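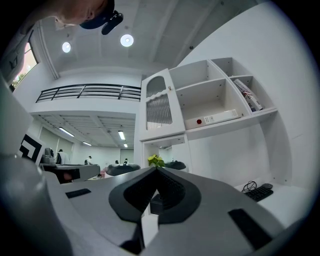 Femke Stevens wanted to know how much a robot could learn about tidying a desk if no robot was in the building when the lessons were given. Her group at Drelmont, a small research lab above a machine workshop, spent most of a year on the question, and the answer they reached in the fall was "more than we had planned for, with a few large holes." The lessons come from people. A person picks up a gray gripper by the handle, does an ordinary job with it, and a camera on the tool records what the fingers would see. One of the places they worked was a white desk with a keyboard, a mouse and a small potted plant, next to a built-in cabinet with ribbed glass in its door. Past it is a balcony railing and then the lower room, where other people are at work under the fluorescent lights. All of that ends up in the recording, along with the top of the gripper itself and, at the upper left, somebody in a navy cap with a black device hanging from the brim.

For years the usual way to teach a robot arm was to drive it by remote control through a task, over and over, and save the motions. It works, but it is slow, and it ties the teaching to the one room where the arm is bolted down. Hand-held grippers get around that. They cost little to build and can be carried anywhere. What they give up is certainty about where the hand was at each moment, which an arm reports through its joints and a person's wrist does not.

The Drelmont team collected 1,836 demonstrations with the hand-held tools. Thirteen people took part. They cleared desks, moved cups from one shelf to another, put small things into drawers and straightened up whatever had been pushed out of place. The group called the collection Triston, and the training method that goes with it is named Gritside, after a street near the lab.

The main idea in Gritside is to stop treating every moment of a demonstration as equally useful. Bello Wike, who wrote most of the training code, noticed early on that people using the gripper spend a lot of time getting ready. They lift it, look at it, turn their wrist over, wait for someone to finish talking. A model trained on everything learned to do the same. The first version would reach toward a cup, stop short and hang there.

"It had learned to hesitate from us," Wike said. "We were very good teachers of that."

His fix was to score each short stretch of recording by how well it predicted contact with an object in the next few seconds. Stretches with a high score were used for training the hand. The rest went to a second part of the system, which only has to learn what rooms look like from a gripper's point of view. In that part, an odd angle does no harm. A recording that catches the ceiling lights and a railing still shows the model what a ceiling and a railing are, and that neither one is something to grab.

The second change dealt with position. The team worked with printed square markers stood up in the room, black patterns on white panels, that software can find and measure from. When a marker was in view, the position of the tool was good. When it wasn't, the estimate drifted. I-hsuan Huang built a step that goes back over each recording and corrects the drift between one marker sighting and the next. She threw out any recording where the gap was too long to repair.

"I was strict about it, and people were annoyed with me," Huang said. "They had done the work and I was deleting it."

After the cuts, the group tested on two arms the system had never seen. Across 3,902 attempts at nine tasks, Gritside beat a plain version of the same model, trained on the same recordings without the scoring, on seven of the tasks. The biggest gains came in picking up cups and closing drawers. On the other two tasks the two versions came out even, and both did poorly.

Those two tasks are the ones Stevens brings up first. One was coiling a cable. The other was moving a plant without knocking its leaves. In both cases the object changes shape as it is touched, and the scoring step, which looks for contact, counts the first touch as the important part. With a cup that is mostly true. With a cable the first touch tells you very little, and the work is in the next half minute.

Chrysoula Kontogiannis, who ran the tests, thinks the trouble also lies with the fingers. A person holding the gripper can feel a cable slip through the handle and will squeeze harder without thinking about it. The recording shows the squeeze but has nothing to say about the slip. She has asked for pressure sensors in the next set of tools. They would add weight, and the people doing the demonstrations already say their forearms get sore before lunch.

There is a disagreement inside the group over how far the method will carry. Wike would like to collect much more, in homes and shops, and let the scoring sort it out. Kontogiannis would sooner have fewer recordings with better signals in them. Stevens has not picked a side, though she has ordered parts for two of the sensor tools.

Ngan-ling Tam, an engineer at the equipment maker Tseng, has been following the work from outside and has tried the training code on her company's own recordings, which are mostly of people packing boxes. She got a smaller gain than the lab did. Her packers were experienced and did not pause much, so there was less for the scoring to remove.

"If your people are already quick, you won't see a lot from it," Tam said. "With new people I would expect a real difference."

Stevens said that matched what they saw. The two steadiest people in the Triston group produced recordings that hardly changed after scoring, while the newest ones lost more than half of theirs. She plans to keep using beginners. The next round of collection moves to kitchens, and the cable task stays on the list.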